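I get the same questions about freestanding tubs pretty much every week, so I finally sat down and wrote my answers out. If yours isn't covered, email me or Gifty Tetteh and one of us will get back to you (Gifty is faster, I'll admit it).

## Can I come sit in the tubs?

Yes, please do! Shoes off, that's all we ask. A tub can look gorgeous and still hit you in the wrong spot on the neck, and you won't find that out from a catalog. Our Drallell Street showroom is the one with the most tubs set up, so start there if you can.

## Should the faucet be on the tub, on the wall or on the floor?

My most-asked question by a mile. Floor-mounted fillers are lovely but you need the plumbing in exactly the right place, and on a slab that gets expensive fast. Wall-mounted means the tub has to sit close to the wall, which kind of defeats the point for some folks.
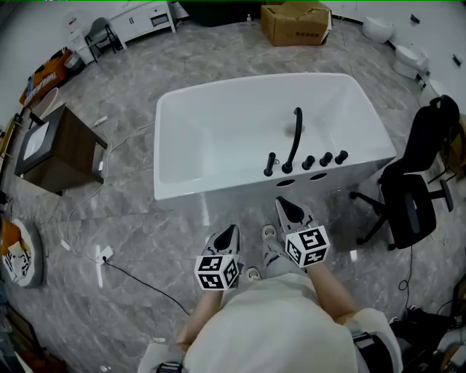

I'm a fan of fittings that sit right on the rim, and I've talked plenty of customers into them. You don't have a separate pipe standing next to the tub, and everything is within reach once you're in. With the tall black spout, the knobs and the hand shower all gathered on the right half of one long side, you can lie back without metal poking you in the head. The one thing I'd check is which side you climb in from, and put the fittings on the other one.

## Do black fittings show water spots?

They do, more than brushed nickel does. I wipe mine with a soft cloth after a bath and skip anything gritty. If you have really hard water, talk to Selorm Sulemana in our Agbenyega shop. He went all black at home and has opinions about cleaners.

## Will my floor hold it?

Usually, but ask a contractor before you buy, especially upstairs. A big tub with water and a grown person in it can come close to 1,000 pounds, and older joists vary a lot.

## How much room do I need around it?

I like 20 inches on the side you get in from. You can go tighter on the others, but try cleaning behind a tub with your arm wedged against drywall and you'll wish you hadn't!

## Isn't glossy tile slippery?

It can be when it's wet, so get a good mat. I love a big shiny gray tile with veining next to a white tub, and I'd still put a mat down.

## Can I return a tub?

Within 30 days, uninstalled and in its crate. Once your plumber has hooked it up it's yours. Special orders through Zedent are final, so come sit in one first.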